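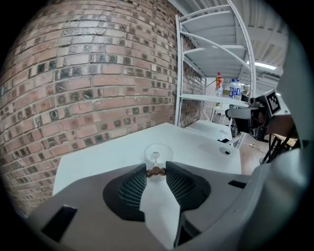 The Harno rulebook for teaching robots by hand runs to 575 clauses, and Rhys Nepia has read them all, which puts him ahead of most people who signed it. His favorite says a grip must be "firm but considerate." His own version fits on a card: close slowly, keep the markers in view, put things down before you talk.

Five of his 6 rules are about hands. The last is about lunch.
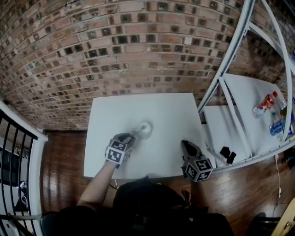 LILLGATE, March 18, 2021

Nepia would like the next edition shorter. The drafting group has replied with an appendix — on brevity — and expects to finish it by November.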